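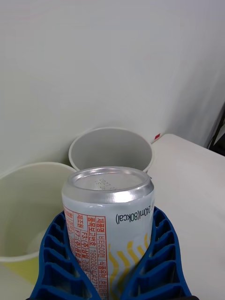

Ignacio Sepúlveda wrote to me that he keeps his drink cans standing on the kitchen floor, behind the door, and that every summer he finds one at the back that is two years too old. He wanted to know if he should buy one of those plastic can racks, and what to do with the short cans, because they don't fit in anything.

My answer became long, so I put it on the page for everybody. I had the same trouble when we moved to the apartment in Bolonach, where the pantry is one narrow cupboard with deep shelves.

The date first

On many small cans the date is pressed or printed on an end of the can, in tiny characters. Sometimes it is in several rows, and one row is the date and another is a factory code. If the can is imported, the order can be year, month, day, and it is not always clear if you are reading the day when it was made or the day until which it is good. Look for the explanation on the side, in the table with the product information. If you can't read the language, the translation app on the phone does a good job with printed letters and a bad job with pressed ones. For pressed numbers I hold a flashlight very low from the side, and then the shadows make them readable.

After I know the date, I write the month and year with a permanent marker on a piece of masking tape and stick it on the side of the can. Don't write on the lid. You will maybe drink from there.

The shelf

Measure your cans before you measure the shelf. I did the opposite and bought a rack for tall cans at Urico, and my 240 ml cans turned sideways inside it and blocked everything. The rack went back to the store. What I use now is simple: a shallow tray without compartments, 41 centimeters long, that I pull out like a drawer. New cans go in at the back, and I take from the front. When the tray is empty I wipe it and turn it around, so the scratches are the same on both ends (my husband laughs about this).

Keep the short cans in one row and the tall ones in another. If you mix them, the tall ones hide the short ones, and we are again behind the kitchen door with Ignacio.

You can stack short cans two high if the bottom of one sits well inside the rim of the other. Try it with your hand, push a little. If it moves, don't stack. With three high I had an accident and I will not write more about it – the wall has been painted since.

Turn the side with the name to you if you have several kinds. With foreign labels I turn the colored part to the front, as my family looks for "the one with the stripes" and will never read a table of ingredients.

Not on the floor, not over the stove

A floor by an outside wall can be damp, and damp makes small rust spots on steel cans and a gray film on aluminum. Over the stove it is too warm. The best place in our kitchen is the second shelf from the bottom, away from the oven and out of the sun. In the car or on the balcony in August I would not leave any drink can, and carbonated ones even less. In winter the balcony is no better, they can freeze and burst.

Washing

Rinse the lid under the faucet and dry it with a clean cloth before you open the can. Cans travel far and stand in many warehouses. If the whole can is sticky, use lukewarm water with one drop of dish soap and a soft sponge. A rough sponge takes the printing off, and then you lose the information on the side.

Which ones to throw away

A small dent in the middle of the side doesn't worry me, I only put this can at the front and drink it soon. A deep dent with a sharp fold, or a dent at the rim or on the seam, goes out. A swollen can goes out too, without opening and without tasting. The same for a can that is sticky at the bottom when its neighbors are dry, there is probably a very small hole.

Empty cans

Rinse them with the last dishwater and let them drip upside down on the rack. I put them in a Feyisa bag with handles that hangs inside the cupboard door. Ask your recycling center before you crush them – in Baltbridge, where my sister lives, the return machine refuses a flat can because it must read the barcode.

Ignacio, for you I would begin with the tape and the marker, and buy the tray later.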